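Category: Courts and Justice > Visits and Outreach
Shares 90 | Comments 2

Report of the Visit to the Llorente District Court

Members of the Curka Legal Education Society attended the open day of the Llorente District Court on Sunday. The building is normally closed to the public at weekends, and the court administration opened both the courtrooms and the registry for the occasion. The registry recorded 700 visitors by the close of the afternoon.

The party was received in the main hall at 10 a.m. by Ánh Tô, deputy registrar, who set out the order of the day and explained the rules on photography. Visitors were asked not to photograph case lists or any paper bearing the name of a party.

The first session was held in Courtroom 2 and concerned applications for bail. Court staff took the parts of the accused, the prosecutor and defence counsel in a prepared case of alleged handling of stolen goods. The prosecution objected on the ground that inquiries were still in progress and that a witness lived in the same street as the accused. The defence offered a surety of 900 and a condition of weekly reporting at the Drondetti police station. Bail was granted on those terms, with a further condition that the accused should not approach the witness.

Questions were taken afterwards. Several members asked how a court satisfies itself that a surety is able to pay. The deputy registrar replied that the proposed surety must attend in person with proof of means, and that the commonest cause of delay is a document that is out of date. She added that a person granted bail late on a Friday may spend the weekend in custody if the papers cannot be completed before the registry counter closes. The Society has raised this matter in earlier correspondence and was glad to hear that a later closing time is under review.

The second session dealt with the keeping of the court record. Until last year hearings in Llorente were recorded on separate machines in each courtroom and the recordings were carried to the registry at the end of the day. Recordings are now sent directly to a central store, and the case files are held on a system named Fukitix. Paper files are still kept for all criminal matters and are retained after final judgment in the basement strongroom, which the party was also able to see.

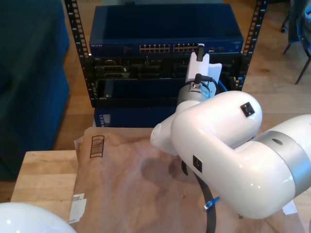
Access to Case Files

Members who practise in the district will wish to note the present arrangements for inspecting files. A party or counsel on record may inspect a file at the counter on any working day without appointment. Any other person must apply in writing, stating the reason for the request, and the application is placed before a judge. Copies of orders are supplied on payment of the usual fee. Copies of witness statements are not supplied to persons outside the case while a trial is pending.

The party then visited the interpreters' room and the waiting area for witnesses. Prosecution and defence witnesses now wait on separate floors. The signs directing them are small and hard to follow from the Drondetti Street entrance, and this was mentioned to staff during the visit.

Remarks on the Day

The programme was well arranged and the staff answered questions with patience. The time allowed for the registry was short in view of the interest shown, and those in the last group did not see the strongroom. The mock hearing could not be heard clearly from the rear benches. The Society has written to the court administration on both points and has asked whether the next open day might include a session on the sentencing of young offenders.

The papers handed out at the bail session may be consulted in the Curka reading room during its usual hours. Members wishing to join the next visit should give their names to the Society's office by the end of June.

Filed under: bail, court records, open day, Llorente
Last updated: June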